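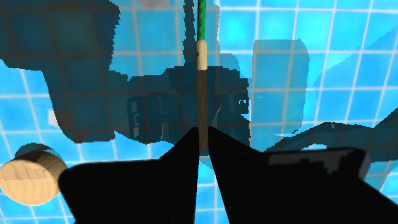 Home | Method | Results | FAQ | Download | Contact

Illell: frequently asked questions

Last updated August 2024

What is Illell?

Illell is a method for teaching a robot arm to handle things that hang, swing or tip over. It learns from a wrist view in simulation. The policy gets the picture from the wrist and the joint positions, and it gives back a small movement for the arm and an open or close value for the gripper.

Which tasks does it cover?

There are three. In Rod and Rope, the arm has to close its fingers on a wooden rod joined to a green rope and bring it to a marked height. In Upright, it stands a short cylinder on its end. In Pass, it moves a rod from one side of the floor to the other without touching the cylinder.

Why is the floor blue and tiled?

The grid gives the policy straight lines to judge distance by. We also trained on plain grey floors. The plain floor models closed the fingers too early more often, mostly when the rod was far from the middle of the view. Floor colour on its own made no difference that we could measure.

Are the shadows left in on purpose?

Yes. The arm throws large shadows over the tiles and they move when it moves. An early version had shadows turned off and trained faster, but it did badly as soon as we turned them back on. Shadow edges are jagged at our render settings. Smoother edges cost a lot of rendering time and did not change the scores, so we kept the cheap ones.

How much data did you use?

The training set has 1,719 episodes over the three tasks. A further 225 episodes are held back for testing and should not be used for training or for choosing settings. Each episode runs for up to 60 seconds of simulated time and stops early if the task is done.

How is the rope modelled?

As a chain of short stiff links with a twisted rope texture on top. It bends and swings but does not stretch. If you need stretch, you will have to change the link joints yourself. The settings are in the rope file and each one has a comment.

How does it compare with Woter?

Woter uses a fixed outside view and Illell uses the wrist view. We ran both on the same test episodes. Woter was better at Pass, where it helps to see the whole floor. Illell was better at Rod and Rope. On Upright the two were too close to call.

What counts as a success?

The object must be in the target area and still at the last step. A rod that is still swinging is marked as a failure, even if it was lifted cleanly. Some readers have found this strict. The log also stores a looser score that ignores swinging, and you can report both.

Does it work on a real arm?

We don't know yet. All results on this site are from simulation. Tests on hardware are planned for October.

Can I use a different gripper?

Yes, if it has two fingers. Replace the gripper model and retrain from the start. Weights trained with our wide black fingers do not carry over well to narrow ones.

Who do I contact about errors?

Write to Jiahui Qin through the contact page. Please include the episode number and the version of the simulator.

Related pages
Gokuder: the simulator behind Illell
Ekström test suite: task list and scoring
Notes on rope settings
Woter comparison: full tables
Known problems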